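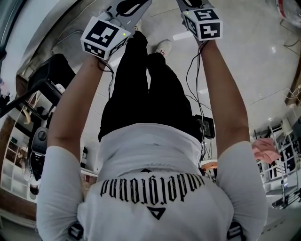 Head view, both grippers up, cubes in sight.

9/22/21

Tracker day again. The plan was to finish the change to how we fuse the cube poses, and I got maybe two thirds of the way before the timestamps ate my afternoon.

Quick recap for Lesego, who was out: each gripper pose comes from the marker cube, and until now I took whichever face had the biggest area and trusted it completely. Fine when you look at one face dead on. But when the wrist rolls and two faces are about equally visible, the solver hops between them and the pose hops too. Rowena spotted it in the replay tool last week as a little shiver in the left gripper, and once you've seen it you can't stop seeing it!

So now I feed the corners of every visible face into one solve per cube, using the cube geometry as a single rigid body. Corners go through the fisheye model first (I was undistorting the whole image before, which was slow and also smeared the corners way out at the rim). Replayed 4000 frames from the Sibiya set. The old code flipped faces on 199 of them, the new one on 6. Very happy with that. The 6 that are left all have just one face showing at a steep angle, so it's the plain old planar ambiguity. I think a check against the previous pose will catch them — haven't written it yet.

Now the bad part. Left and right drift apart in time. I lined up the two streams by clapping the gripper fingers at the start of a take, and by the end they were 2 frames off. Refilwe thinks the logger stamps packets when they arrive instead of when they were captured, and I read through the Clonetti driver and she's right, there's a capture time in the header and we throw it away. Patch is on my branch, not tested on a long take. Please don't merge it yet.

Other stuff:

The marker panels on the rack make a decent world reference when the head turns that way, but the ID range overlaps with the right cube in the config. I moved the panels to their own dictionary in the Zelton config file. Anybody with a local copy needs to pull or you'll get a right hand that teleports to the wall.

Exposure is locked now. Auto was pumping every time the ceiling lights slid across the floor reflections, and corner detection got worse each time.

Johannes asked if the planner side can have velocities too. Sure, but only after the timing is fixed, they'd be garbage today.

Tomorrow: long take with the driver patch, previous-pose check, then ask Khanyisile for the new extrinsics so I can rerun the Tatside takes.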